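Planches, plateaux et petits blocs : la galerie

Accueil - Galerie - Bois et supports

On nous a demandé une page sur les planches à découper détournées en plateaux de tri et de jeu. L'idée plaît beaucoup en ce moment : une planche de cuisine, une poignée de blocs en mousse, et voilà un atelier complet, à en croire les catalogues. Je veux bien. J'ai quand même passé une partie du mois de juin à regarder de près ce que cela donne, et je reste réservé sur plusieurs points.

Premier point, le bois. Les vendeurs parlent volontiers de planche « massive », ce qui ne veut pas dire grand-chose quand l'objet est fait de lamelles collées. Je n'ai rien contre le lamellé-collé, qui se tient souvent mieux qu'une pièce d'un seul tenant. Mais qu'on le dise. Chez Kanwood, la fiche annonce un « érable de caractère », formule qui recouvre à peu près toutes les différences de teinte d'une lamelle à l'autre. Chez Woso, même planche ou presque, et le caractère a disparu au profit de l'« authenticité ».

Deuxième point, le prix. 61 euros pour le modèle Peng, livré sans les blocs. Les blocs se vendent à part, en sachet de 18, et il faut en général deux sachets pour que le tri par couleur ait un intérêt. Faites le calcul avant de vous enthousiasmer.

Troisième point, la stabilité. Une planche posée sur un plan lisse glisse, surtout si l'on appuie d'un côté. Les patins en caoutchouc fournis par Firnstead se décollent à la première chaleur (j'ai essayé deux jeux, même résultat). Un chiffon humide dessous fait aussi bien et ne coûte rien. Sur un établi, on peut caler la planche une fois pour toutes, à condition d'accepter qu'elle ne serve plus à autre chose.

Reste la question de la couleur du fond. On lit partout que le bois clair « fait ressortir » les formes. C'est vrai pour les teintes franches. Pour un jaune pâle ou un beige, le contraste est médiocre, et une planche plus sombre conviendrait mieux. Je n'ai vu aucun fabricant l'écrire sur sa fiche.

La galerie commence par une planche claire, et s'arrête là pour l'instant - je préfère une page courte à un défilé de photos de catalogue.

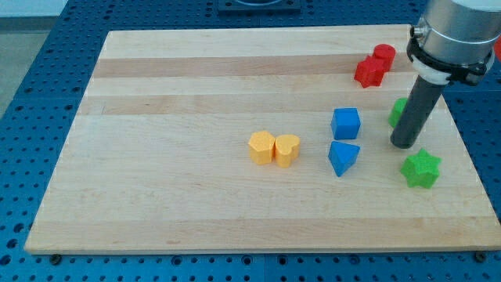 Érable pâle en lamelles collées, sur un plateau bleu perforé. Les blocs en mousse occupent la moitié droite. Les bandes plus foncées plairont ou non ; je les trouve un peu voyantes pour un support de tri.

Slavica Kelmendi trouve que je suis sévère avec l'érable. Elle écrit que sa planche a passé deux hivers sans se fendre, qu'elle l'huile très peu, et que les blocs en mousse ont ceci de bon qu'ils ne marquent pas le bois, contrairement aux cubes en hêtre qu'elle utilisait avant. Elle ajoute que le prix des sachets est en effet ridicule et qu'elle découpe désormais ses formes elle-même, au cutter, dans des chutes de mousse.

Va pour la mousse découpée. Pour l'huile, je demande à voir : deux hivers, c'est peu, et tout dépend du chauffage de la pièce. Si d'autres lecteurs ont une planche plus ancienne, collages compris, je prends leurs photos et leurs remarques, y compris désagréables. Merci d'indiquer l'épaisseur et le type d'huile.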